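September
By the Fondden press office

Fondden asks for proof behind "seven-minute playroom" claim

HO — Fondden, the household products review group, is asking storage maker Stornov to publish the testing behind its new playroom range. Stornov says the range lets a family clear a messy playroom in seven minutes. We have asked for the data twice and have been sent the brochure twice. 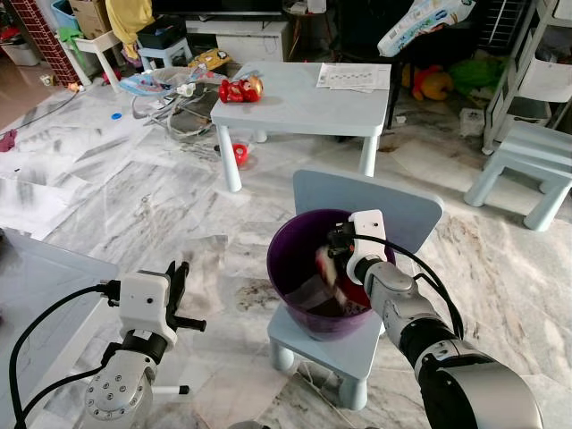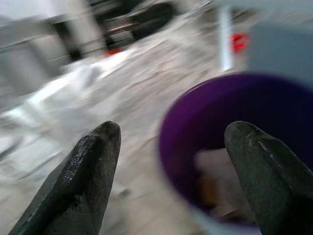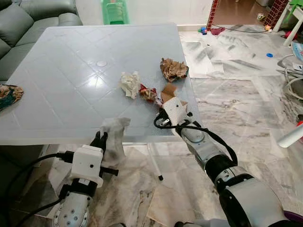
First photo: a purple bucket on a light blue child's chair. Last photo: crumpled paper, a wrapper and torn cardboard on a square table.

The range goes on sale this fall. A full set costs $240 and includes stacking bins, a low shelf and a pack of printed labels. Stornov's sales pages say the set "cuts cleanup time by 72 percent." They don't say what it was compared with, how big the room was, or who did the cleaning. A percentage with no starting point is hard to check and easy to print on a box.

The set also carries the Skiltix badge, which shoppers may take for a safety or performance mark. As far as Fondden can tell, Skiltix is a paid membership program. Companies join, pay a yearly fee and get to use the logo. We found no test method on the Skiltix website, and our email asking for one had not been answered when this release went out. If there is a method, we would like to read it.

Fondden lent the set to 12 households in and around Ho and asked them to use it for a month. Most liked the bins. Several said the lids were a nuisance and left them off after the first week. The labels peeled when wiped with a damp cloth, and families with children too young to read said they had little use for them anyway. A few households did report faster cleanups, but they had also gone through the toys and given some away before the bins arrived. We can't tell which of those made the difference, and we doubt Stornov can either.

None of this makes the range a bad product. The bins are sturdy and the shelf went together without trouble. Our complaint is with the numbers. A parent paying $240 for a timed result should be able to see how the timing was done, and on present evidence we would not pay extra for it — a plain bucket holds toys too.

Fondden is asking Stornov to do the following before the holiday season:

- publish the full test behind the 72 percent figure, or take it off the packaging
- say on the box that the Skiltix badge is a membership mark
- replace the paper labels with ones that can be wiped clean

Stornov told us that its claims are "based on extensive in-home experience." We asked how many homes and have not heard back.

Shoppers who have bought the set and want to share their results, good or bad, can write to the Fondden reader desk. Please include the size of the room and the ages of the children. Receipts are helpful but not required.

Fondden buys the products it reviews at full price and takes no payment from manufacturers. The set used in this review was bought from a store in Ho and will be donated once our follow-up is finished.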